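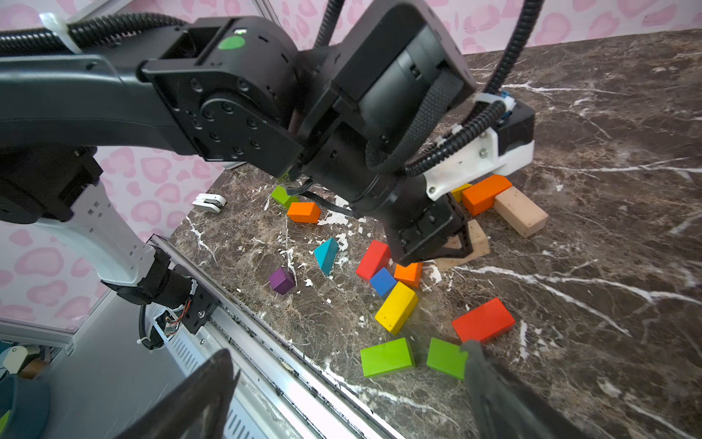

Colored wooden blocks spread over the marble top.

ULTDALE, February 2022 -- Old blocks, new home. The Juko toy library wants your wooden building blocks, and it wants a lot of them. Target is 4000 by the start of June. Any color, any shape. Chipped paint okay, splinters not.

Drop-off is at the Rendimitz building, side door, Chukwu Street. Saturdays only for now. Bag or box them please -- last time a good few went down the stairs and are probaly still there.

Blocks get wiped down, sorted by shape, then packed into sets of 30 for families to borrow. Loan is 3 weeks, no charge. The library had 183 families on its list at the last count and block sets go out faster than puzzles or anything else on the shelf.

Each set comes with a card of flat patterns to try. A heart is on there, built from eight colored blocks on the tabletop. Easy one for small kids, and it can be done on any smooth surface.

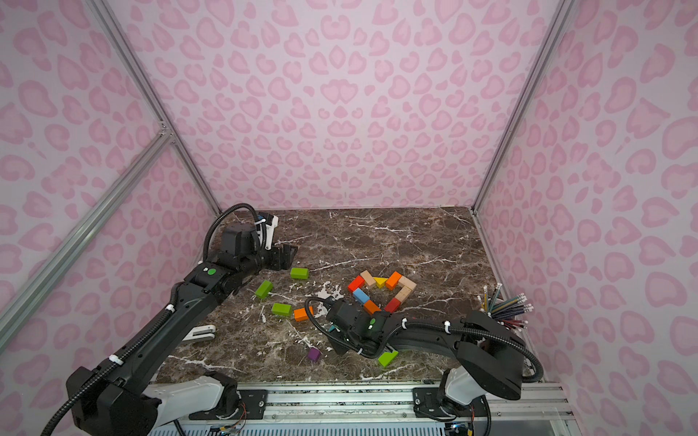 One parent who borrows most months said the heart was the first pattern her son asked to do over again, and that she would like harder cards for the older ones, maybe a boat or a castle.

New cards are planned for the summer. Plastic bricks and magnetic tiles not acccepted at this time.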